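# 공연 장비, 집에서 손보고 보관하는 요령

작은 클럽에서 기타를 치다 보면 무대에 서는 시간보다 케이블 감는 시간이 더 길다는 생각이 들 때가 있어요. 저도 처음 몇 년은 공연 끝나면 전부 가방에 쑤셔 넣고 집에 와서 그대로 잤는데, 그러다 Hindura에서 두 번째 곡 중간에 소리가 뚝 끊긴 뒤로는 (그때 옆에서 베이스 치던 Nghĩa Lại 형이 혼자 1절을 다 버텨 주셨지요) 습관을 조금씩 바꾸게 되었습니다. 그동안 부엌 식탁에서 익힌 것들을 생각나는 대로 적어 볼게요.

## 케이블

팔꿈치에 둘둘 감는 것부터 그만두세요. 한 번은 바깥으로, 한 번은 안으로 번갈아 감으면 다음에 던졌을 때 꼬이지 않고 쭉 풀립니다. 손에 익기까지 시간이 좀 걸리는데, 저는 드라마 보면서 같은 줄을 감았다 풀었다 하며 연습했어요.

묶을 때는 벨크로 띠가 제일 편해요. 고무줄은 여름에 녹아 붙어서 피복이 끈적해지더라고요. 이미 끈적해졌다면 미지근한 물에 주방세제를 한 방울 풀어 천을 적시고, 꼭 짜서 닦은 다음 마른 천으로 한 번 더 훑어 주세요. 플러그 쪽에는 물기가 가지 않게 하시고요.

길이 표시는 색 테이프로 합니다. 우리 밴드는 짧은 것이 노랑, 긴 것이 파랑이에요. 이름까지 써 두면 다른 팀 짐에 섞여 가도 돌아옵니다. 제 줄 하나는 그렇게 나갔다가 October에, 그러니까 10월에 Cadard 합주실에서 다시 만났어요!

## 무선 송신기와 건전지

공연 전날 새 건전지를 넣고, 쓰던 것은 합주용으로 돌립니다. 반쯤 쓴 건전지는 뚜껑 있는 반찬통에 따로 담고 마스킹 테이프로 '합주'라고 붙여 두세요. 새것과 헌것을 한 기기에 섞어 넣지 않는 것도 잊지 마시고요.

오래 안 쓸 때는 건전지를 꼭 빼 두세요. 알칼리 건전지가 새서 단자에 하얀 가루가 앉았다면 장갑을 끼고, 면봉에 식초를 아주 조금 묻혀 살살 문지른 뒤 물기를 꼭 짠 면봉으로 닦고 하루쯤 말립니다. 급하다고 헤어드라이어의 뜨거운 바람을 쐬었다가 덮개가 휘어 버린 적이 있으니 그냥 기다리시는 게 좋아요.

## 기타 줄과 지판

땀이 많은 분은 무대에서 내려오자마자 마른 면 천으로 줄을 하나씩 감싸 쥐고 쭉 닦아 주세요. 낡은 면 티셔츠를 손바닥만 하게 잘라 케이스 주머니에 넣어 두면 충분합니다. 저는 한 번에 여러 장 잘라 두고, 빨래할 때는 섬유유연제를 넣지 않아요. 유연제가 남으면 닦을수록 번들거려서요.

줄을 갈 때 떼어 낸 헌 줄은 돌돌 말아 빈 우유갑에 넣고 입구를 테이프로 막아 버리세요. 봉투에 그냥 넣으면 끝이 삐져나와서 치우시는 분 손을 찌릅니다.

## 가방 냄새

담배 연기와 맥주 냄새가 밴 긱백은 안을 다 비우고 베이킹소다를 얇게 뿌려 하룻밤 둔 뒤 청소기로 빨아들이면 한결 낫습니다. 지퍼가 뻑뻑하면 양초를 문질러 보세요. 그늘에서 입구를 벌려 두고 말리는 것이 마지막인데, 장마철에는 신문지를 구겨 넣고 아침저녁으로 갈아 주면 됩니다.
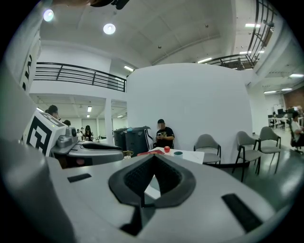 ## 합주실·작업대 정리

작업대에는 그날 만질 물건만 올려놓으세요. 작은 나사는 달걀판이나 얼음틀에 푼 순서대로 담고, 칸마다 번호를 적어 두면 조립할 때 헤매지 않습니다. 페달 뒷판처럼 나사 길이가 서로 다른 것은 골판지에 모양을 대충 그리고 제자리에 꽂아 두는 방법도 좋고요. Uyên Lưu 씨한테 배운 방법인데, 저는 이걸 알고 나서 나사가 남는 일이 없어졌어요.

납땜을 하실 거라면 창문을 열고, 인두 받침 옆에는 종이를 두지 마세요. 끝나면 손을 비누로 씻고 나서 간식을 드시고요.

짐 목록은 가방 뚜껑 안쪽에 붙여 둡니다. 제 것은 이래요.

- 기타 케이블 두 줄과 여분 하나
- 새 건전지 한 묶음
- 줄 한 세트, 줄감개, 작은 니퍼
- 검은 테이프와 면 천
- 귀마개 (친구 것까지 넉넉히)

싣기 전에 한 번, 공연장을 나오기 전에 또 한 번 손가락으로 짚어 가며 읽습니다. 두 번째가 훨씬 귀찮지만 물건을 잃어버리는 건 대개 그때더라고요. 드럼 치시는 분들의 심벌 닦는 요령은 Thịnh Thân 씨에게 물어보고 다음에 따로 올리겠습니다.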